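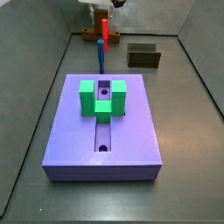 3. Design and printing of the slot joint

Our group was asked to make a small assembly exercise for the first-year workshop class, using parts that can be put together by hand and taken apart again without tools. The members were Chia-jung Tang (modelling), Nipon Onsri (printing) and myself, Sum-yee Hsiao (measuring and report). We named the set Borosness, after the file name of our first sketch, and the name stayed.

3.1 The base

The base is the purple block. It has one long slot along the centreline and two small round holes at the bottom of the slot, on the same line. In our first sketch the slot was much shorter and the part sat too near to one end, so the students in our trial did not know which direction was the front. We made it longer for version two. The block is thick because we wanted it to stay in place on the table when somebody presses a part into it.

We printed it lying flat. The layer lines can be felt with the fingernail on the front face, and they are faint to the eye. We discussed sanding them but decided to leave them, as the front face does not touch any other part. The top surface came out a little shiny and we are satisfied with it.

3.2 The green part

The green part has two upright pillars joined low down by a stem, and it sits in the middle of the slot. Chia-jung calls it the fork. This was the most difficult part for us. If the stem is too tight it cannot be pushed down, and if it is too loose the pillars lean to one side. We changed the width in the model 5 times before we accepted it — most of these changes were very small, and two of them made the fit worse.

The pillars have flat tops so that a person can press on them with the thumb. Ho-yin Choi, our tutor, suggested rounding the upper edges for comfort. We did not have time for this, but I agree with him that it would be better.

3.3 The blue peg

The blue peg is a thin cylinder with a rounded top. We printed it standing up at first, and it broke easily between the layers. When Nipon printed it lying down it was stronger, but one side was rough and had to be cleaned with a file.

3.4 Choice of colours

Each part has its own colour so that the instructions can be short: "put the green part in the purple part" is easy to understand, also for students whose first language is not English. Grey filament was cheaper, but against the grey walls and dark floor of our work area it would be hard to see.

3.5 Trial with other students

In October we gave the set to classmates from the Astside workshop, with one page of instructions and no spoken help. The main difficulty was the direction of the green part. Several people turned it the wrong way around before they looked at the drawing again. Janaína Aguiar wrote on her sheet that the drawing should be made from the same side as the student is sitting, and we have now redrawn it like that.

3.6 Remaining work

The drawing for the peg is not finished. We would also like to print a second base in another material and compare how the slot wears after 100 insertions. The model files are in the shared folder under number 3481, and the printing settings are in the appendix.

Submitted 20/11/2020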